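Planning a purchase: hand-held grippers first, or save up for an arm?
14 replies · 1234 views

lnguyen_shop
Hi all, long-time reader and only now getting around to posting, so please be patient with me! I help run a small training workshop – we teach household and light laundry tasks to machines, mostly folding, sorting and loading – and I've been asked to put together next year's equipment request. I have to hand in a first draft in October and I keep going back and forth.

The choice as I see it is between a pair of hand-held grippers per work table, so people can do the tasks themselves and record them, or one proper arm on a stand from Clemeo, which would eat nearly the whole budget and leave us with one busy station and a line of people waiting. My heart says arm (who doesn't want the arm?) and my spreadsheet says hand-held. Has anybody here had to make the same call, and would you make it again?
Laurier Nguyen
3 likes

Tamihana_B
Welcome, Laurier! We went hand-held first and I'd do it again tomorrow. Our pairs came from Vondness at 1234 a pair, and we were quoted 1194 a pair if we took 5 or more, so it's worth asking even if the price list doesn't mention it. The saving isn't huge, but it paid for a decent share of our spare jaw pads, and you will want spare jaw pads.

What I'd really plan around, though, is the table and not the gripper. People picture the gripper as the purchase and then find out they've got nowhere good to use it. You want a big plain work surface at a comfortable height, somewhere close by for a laptop, and enough room behind you that you aren't backing into furniture every time you reach for the next pair of jeans. Our first setup was crammed against a wall and everybody's elbows suffered for it.

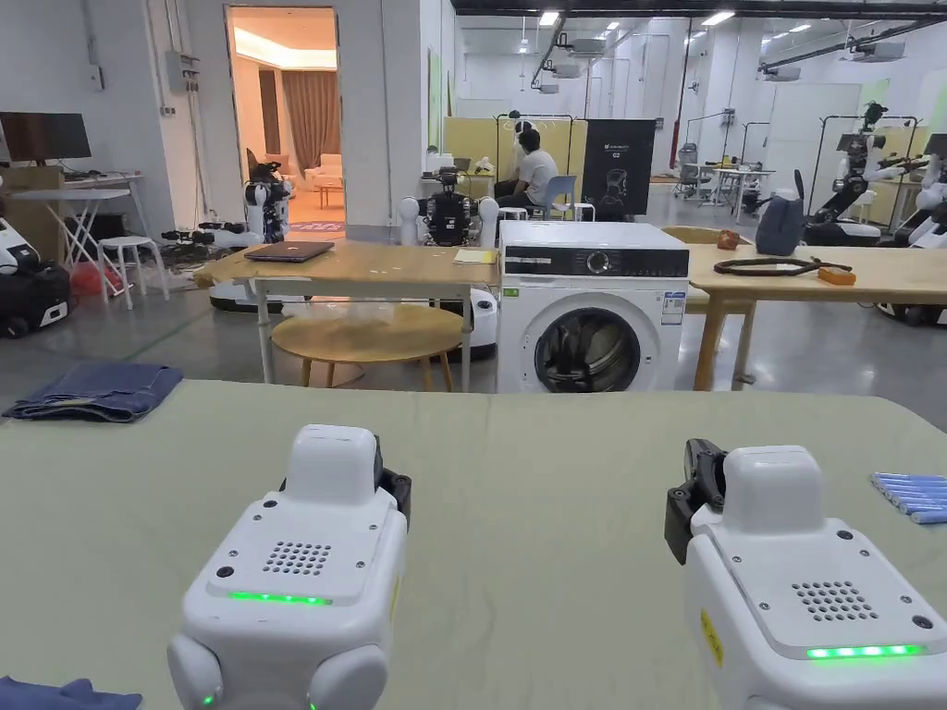
The other thing I'd put on the list early is the real appliances, if laundry is what you teach. A washer takes up floor space and somebody has to carry it in, and if you leave it for the second year you'll be rearranging every table you just finished placing. Get it in the first round, even a secondhand one. It doesn't have to be plumbed for door and loading practice, and the door is where most of our practice time went anyway.
Bevan Tamihana
11 likes

marigold_works
I'm going to disagree with Bevan a little, and I say this fondly because his advice has saved me money before. If the end goal is an arm, buy the arm while you've got the budget approved. We did the hand-held route and when we came back the next year to ask for the big item, the answer was "but you already have grippers." Whoever signs the form doesn't always see the difference, and I spent a very long afternoon trying to explain it.

Also check that the jaws match. Ours didn't match the arm we ended up with, and a good part of what we'd recorded had to be done over. Ask Clemeo which hand-held units share jaws with their arm and get it in writing before you spend a cent.
6 likes

Tamihana_B
That's fair, and the jaw question is a good one that I should have mentioned. I'd still rather have several tables going at once than one arm with a sign-up sheet. We had 30 people through in our first season and I can't picture how we'd have managed that with a single station.
2 likes

quietbench
Small voice from the budgeting side: whichever way you go, make a separate line for chargers, cables and carrying cases. I left them out one year and ended up paying for them out of the coffee money, which made me very unpopular. Alemneh sells cases that fit most hand-held units. Ivisham's are cheaper, but the foam in ours crumbled and got into everything.
4 likes

marigold_works
My Ivisham case is fine! Maybe you got an old one?

quietbench
Could be, it had been sitting in a stockroom for who knows how long. I may be holding a grudge.
1 like

lnguyen_shop
Oh, this is so helpful, thank you all. I'm leaning toward hand-held pairs plus a washer in the first round, with the arm written into the same request as a second stage – that way (I hope!) no one can tell me later that I never brought it up. I've written to Clemeo about the jaws and I'll post whatever they send back. Bevan, could I bother you for your table measurements?

Tamihana_B
Of course, I'll dig them out tonight and send you a message.
1 like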